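About Pellholm

Home / About / Who we are

Small school, evening and weekend classes, electronics repair and basic soldering. Started in a rented unit behind the old Tevura bakery with six benches and one decent iron. Now two floors, 20 benches, and a waiting list most terms.

What we teach. Fixing things, mainly. Radios, amps, lamps, game controllers, the odd washing machine board. Also how to read a schematic without panicking. Beginners welcome, most people who sign up have never opened anything up before.

Who runs it. Zakhar Pasichnyk set the place up after years in TV repair and still takes the Monday-level group - that's our name for total beginners, don't ask, it stuck. Four other teachers, all part time, all with day jobs in the trade. Phones get answered by whoever is closest, so please be patient.

Courses right now:
First Solder - six evenings, no experience needed
Audio Repair - ten evenings, bring your own amp
Board Level - ten evenings, you need First Solder or simlar
Open Bench - drop in, use the tools, ask questions

Class size is up to 12 for First Solder, smaller for the rest. Parts kits are included in the fee. Safety glasses too, but bring your own if you like a good fit. Long hair tied back, closed shoes, no food at the benches. Coffee is in the hall.

The building. Ground floor is the Oken room - big tables, good light, this is where beginners start. Upstairs is quieter, scopes and the microscope live there. Elevator works. Side door has a ramp, ring the lower bell.
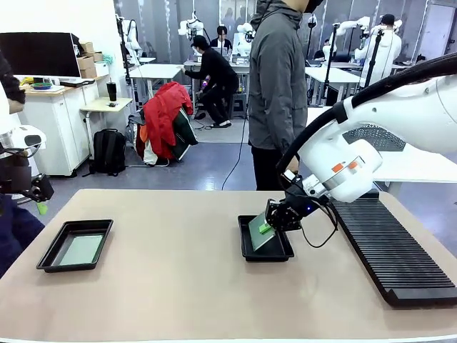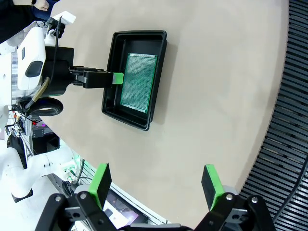 Trays and green boards.

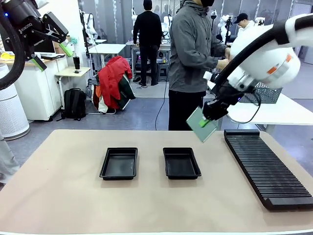 Fees. 142 for First Solder, paid up front or in two halfs. Open Bench is 60 for a term card. Reduced rate if you're a student or out of work, just tell us, no forms. Refunds up to the second class, after that we can move you to a later term instead.

The Lemaire shelf. Our lending library, over 100 service manuals and counting. Left to us by a retired repair man and named after him. Borrow for two weeks. Please bring them back - several are the only copy we've ever seen.

Next intake is March. Names go on the list in the order we get them, and we write to everyone either way. Questions about level, email first and say what you've tried so far, even if it's just changing a plug.

Parking on the street after six. Bikes in the yard, gate code comes with your booking.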